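Print this page | E-mail this to a friend
Reading time: 2 minutes

Let the Robot Watch You Fumble

I've got a bone to pick with clean demonstrations.

If you've ever taught a two-armed robot by remote control, you know the routine. You take the controls, you do the task, you save the recording, you do it again. And somewhere in there almost everybody gets it into their head that the only recordings worth keeping are the pretty ones. One smooth reach, plug goes in, arms go home. Anything with a wobble in it goes in the trash.

I used to do this too! When we started on the charger task at Sellora I tossed every run where I missed the outlet on the first try. I ended up with 464 recordings that looked like a magic act, and I was very proud of them, and the policy we trained on them was hopeless. It would come down a hair off the slots and just push. And push. It had never once seen a person back up and try again, so where was it supposed to learn that? 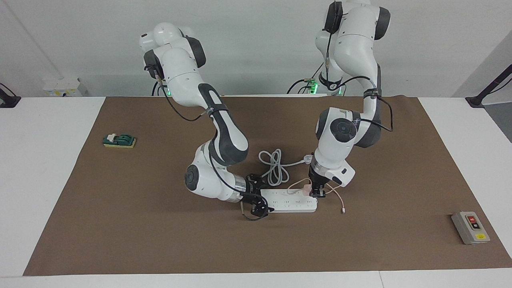

Plugging things in is a great task for making this point, by the way, because people are so bad at noticing how they do it. Try it at home behind the couch. You poke, you feel the edge, you tilt your wrist a bit, you poke again. All that poking is the skill (most of it, anyway). Take it out and you've kept the part that a plain old scripted arm could handle.

Mogens Ketilsson, who I've shared a bench with for 9 years, thinks I'm being sloppy. His argument is that a robot trained on mistakes will learn to make mistakes, and he's got a fair point. If I miss on purpose, or I'm tired and waving the arm around, that's junk and I don't want it in there. We had an operator at the Wuseck site who paused for coffee mid-reach, and the robot picked up the pause. So yes, throw some out.

But an honest miss with a good recovery? Keep it! I'd take one of those over five perfect runs. And please, let the person at the controls go at their own speed. I've seen shops set a target of 600 runs a week, and all you get is people repeating whatever motion is quickest, over and over, from the same starting spot.

My rule now is that I only delete a run if I'd be embarrassed to see the robot copy it. Missing the outlet once doesn't embarrass me. I did it this morning with my phone.

Contact us | Copyright Vamon Newsletter, all rights reserved | Back to top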